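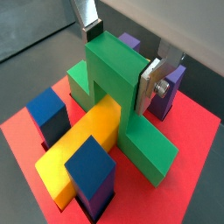

Page last changed: Saturday, May 6, 2023

Akivside Help > Printing, Making & Toys > Block sets

Printed block set, red base with a slot, pieces won't seat. Reprint or sand?

Asked by Imad Salameh

Hi all, quick one hopefully. Printed a block puzzle for my sister's kids, the kind where everything goes on one thick red base. There's a long yellow bar, blue uprights, purple uprights, and the green ones shaped like a bridge with two legs. File came off a share folder at the Flirkstead makerspace, no instructions, no author name, just the parts.

Problem is the fit. The green arch goes in maybe halfway and then sticks. Push harder and it goes down crooked, one foot in and the other sitting proud. Purple ones are ok-ish. Blue ones fall over if you breathe on them. Yellow bar is fine lying flat, no complaints.

What I tried so far:
- turned the arch around, same thing
- ran a knife along the bottom edge of the feet, got a bit better and then I got scared of it
- swore at it

Also not sure about the ORDER. Is the yellow supposed to go first or last? If I put the greens on first I cant get the yellow under without lifting everything again.

Base took forever to print so I really don't want to redo that. Would rather reprint the small stuff if it comes to it. Same brand filament for all of it, different colors, no idea if that matters.

Party is next weekend. Thanks

3 answers

Answer from Hiba Masri
Marked as helpful by the person asking

Don't reprint the base. Reprint nothing yet.

First thing, flip the base and the arch over and look at the bottom edges. First layer squish. The bottom of a print spreads out a hair and makes a little lip all the way round, and on a foot that has to drop in a recess that lip is the whole problem. Knife was the right idea, you just stopped early. Go around the foot with 120 grit on a flat block, few strokes a side, test, few more. Then the inside of the recess, fold the paper over a popsicle stick. Corners are the worst, corners always bulge.

Do NOT sand the tall faces. You'll make it loose and then you have the blue problem on the greens too.

Colors do matter btw. I've had white and red from the same maker come out different enough that one slid in and the other needed a mallet. Slower first layer helps, and if your slicer has a setting for elephant foot (mine calls it initial layer expansion) put a small negative number in there before you print anything else that plugs into something.

For the order, yellow early. Lay it down the middle of the base first, across the slot, then the uprights go either side of it in pairs. 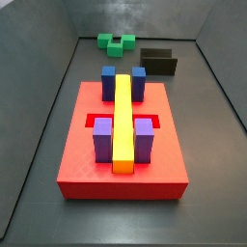
Purples close to the slot, blues at the back end, one each side of the bar. Once they're in pairs you can see right away if one is leaning, you've got its twin to look at. With kids I'd let them do the yellow and the purples and hand them the greens last, the greens are what gets jammed.

For the floppy blues: strip of masking tape on the bottom inch. One layer. If thats too tight peel it off and use half the width. Ugly but it holds for a party, and you can reprint them a touch fatter later when you're not in a rush.

If after all that the arch still goes down crooked then check the legs are the same length. Stand it on a glass table or a mirror and press the top corners, one then the other. If it rocks, one leg warped, and sanding the foot sides won't do anything for you. Flat sheet of sandpaper, arch standing on it, little circles.

Comment from Imad Salameh: elephant foot!! yes there's a lip, can feel it with my nail. Will try tonight

Answer from Shadi Hamdan

Just get wooden ones, Abou Jaoude on the main road has bins of them. 20 for a bag last time I was in. Printed stuff chips and then its in the carpet

Comment from Hiba Masri: not what he asked

Comment from Shadi Hamdan: its still an answer

Answer from Dima Akl

Agree with Hiba on the sanding. Adding a bit on how the thing can go together, there's more than one way and the files don't say.

I used to do the flat version, bar lying down. Our kids' corner at Pukby has one and the older ones got bored of it in a week, so now we do a tower. Yellow goes upright in the middle, blues beside it, greens up behind. Fewer pieces have to be dead tight for this one, but the base has to sit flat. Put it on a floor or a big table, not on a rug.
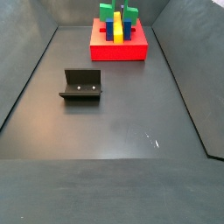 Tower version on the red base, yellow in the middle with a blue each side

Other things I'd check before the party:

Grit. I go 120, then 240 if the little ones will be handling it, the printed edges can be sharp where the seam runs up the corner.

Wipe everything after sanding. Dust packs down in the recess and then you think it's tight again when it's only dirty. Old toothbrush.

Bit of candle wax on the feet. Rub it on, rub it off. Makes a stiff one go in much smoother. Don't use oil, gets on everything.

Leave it out of the car. I left a set on the back seat in March and it was not even hot out and two peices bowed.

If you do end up reprinting the blues, scale only the bottom part or just X and Y, don't scale the height or they won't match the others anymore. I did the whole lot at 101 percent once and had to start over.

Comment from Aicha Metwally: does the wax thing work on PETG as well or only PLA?

Comment from Dima Akl: only tried PLA sorry

Comment from Imad Salameh: Update, sanded both greens and the recess, one drops in now, other one needs a bit more. Tape on the blues works. Didnt know about standing the yellow up, will try that with the older kid

Related: Stuck peg in a printed socket / Where to find spare blocks in Flirkstead / Sanding small parts without losing your fingertips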